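Lellham workshop, notebook 6
20 June 2019

Wood floor oils, third look at the Terkine samples.

Started on the offcuts at nine. Same boards as in May, same sanding, 136 grams of oil weighed out for the lot. The tin says one coat is enough for "normal household use", which I take to mean a house where people don't own shoes. Put one coat on half of them and two on the rest and left them on the rack by the door.

Winoleck is still the one to beat and I am not convinced anything has beaten it. Fatima Edet thinks the Terkine has a nicer colour, and she may be right, but colour on the first day is what sells a tin and tells you very little about the floor a year later. The May boards looked lovely on the first day too. By the end of the fortnight the single-coat ones had gone dull where we'd been rubbing them, and the water drops left rings that would not buff out.

Rub test: 1000 strokes per board with the felt block, wiped down and looked at under the side lamp. The single-coat Terkine shows a dull track. The double-coat shows one as well, only fainter. I could talk myself into seeing no track at all on the second board if I stood in the right place, and I suspect that is how the leaflet got written.

Water test: drops left for 10 minutes, blotted. Faint ring on both. Left a second set for an hour and got a worse ring, no surprise there.

What bothers me more is that we keep testing on small boards lying flat on a bench. A real floor gets sun on one side and grit by the door, and somebody mops it with whatever is under the sink. Vrettos claim their hard wax copes with all of that and quote a wear figure, but they don't say what was doing the wearing or how hard it was pressed. I wrote to ask in May. No answer yet. 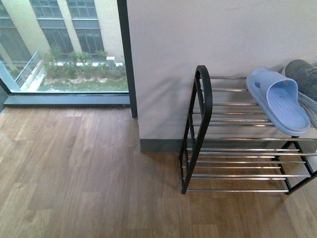
Nektarios Kouris read the above over lunch and says I am being unfair to the Terkine, that six days' curing is too short and the leaflet asks for longer before anything wet goes near it. He would throw out the water results altogether and keep the rubbing ones.

Fair point on the curing, though the Winoleck boards had the same six days and the drops left nothing on them. If an oil needs a month before you can spill a glass of water, the tin ought to say so on the front. Will keep the results in and mark them "early".

To do:
Repeat water drops on the spare boards once they've had the full time.
New felt for the block - the old one is glazed and probably polishing more than it wears.
Chase Vrettos again.
Ask Fatima for her colour notes before she tidies them away.

Lids back on, rags hung outside flat.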